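Defne Keskin
Aug 8, 2025

1/ A thread on the arm that could not open a shaker bottle, and the one time it did, all over itself. I promised Perihan Coşkun I'd write this up before my memory got kinder to me.

2/ Background. Our bench arm (we call it Srour, don't ask) has been learning lids since March. Jam jars, fine. Pill bottles, fine. Then I said the words "how hard can a protein shaker be" in front of witnesses.

3/ The task: left gripper holds the lid, right gripper holds the body, twist, stop when the thread lets go. We trained on video of people handling bottles, and I'd say the people make it look easy, except they don't even look like they're trying.

4/ Run 115 is the one you want to hear about. Lid came off at full torque. The body kept going. Water went up, came down, and found the wrist joint, the one with the cable gland I had been meaning to reseat.

5/ The arm faulted, which is good. It then cleared its own fault and tried again, which is very much the bad part. It spent a while unscrewing a lid it no longer had. Great commitment. I hit the stop.

6/ No one was hurt. Perihan was outside the fence with a sandwich. I was outside the fence without one.

7/ So why did it do that? First guess was the torque limit. Nope, set right, logged right. Second guess was the gripper pads. Also fine, if a bit damp by then.

8/ Third guess took us back to the human video, which I should have watched properly the first time.

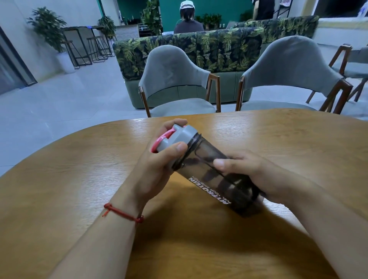
Same pink cap on both, very different bodies.
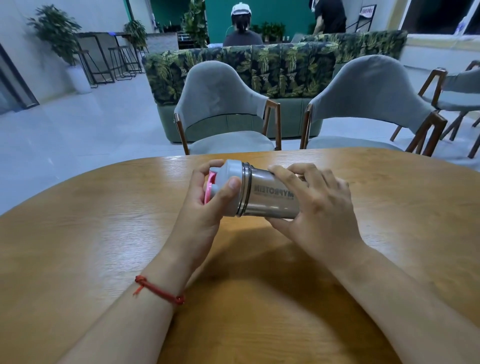
9/ See-through plastic one, steel one. We had labeled the lot as "shaker" and let the model work it out. One grip force for everything, tuned on the steel.

10/ Now squeeze a plastic body with a force meant for steel. It goes slightly oval. An oval bottle binds in its lid. The arm feels the bind, decides the lid is stuck, twists harder. You can see where this is heading - into the wrist joint.

11/ Also, the hands on those lids wrap around and feel for things. Ours has two flat pads and a number. The number said "still tight" right up to the moment it said nothing.

12/ The retry is a separate sin and it's mine. I added auto-clear on soft faults in a hurry because I was tired of walking over to press the button. Loss of load was on the soft list. It should never have been on the soft list. It was on there between "camera hiccup" and "door sensor chatter," looking harmless.

13/ What we changed:
Loss of load is a hard fault now. A person walks over. The person is me.
Grip force is set per body material, with a light test squeeze first.
If torque climbs and the lid angle doesn't, it lets go and waits.
Practice bottles are dry. Water comes back when it has earned water.

14/ I also reseated the cable gland. It took 2 minutes. The replacement encoder took somewhat longer and cost nearly 500, so please enjoy that ratio.

15/ Someone will ask why we don't just use a compliant gripper. We have one. It is in a box at our Kovavholm site, where it has been complying with the inside of the box.

16/ Since the changes we've done a dry set on plastic only. It let go early more often than I'd like, and it has yet to open the tightest lids at all. I'll take that over run 115. Perihan says "timid" is a valid setting and I should stop calling it names.

17/ Next is the same set with the steel body, then mixed, then water if Perihan signs off. She has asked for a splash guard and a longer fence. She's getting the splash guard.

18/ If you run auto-clear on anything that twists, pulls or lifts, go read your soft list tonight. Tell me the worst thing you find on it. I'd like some company.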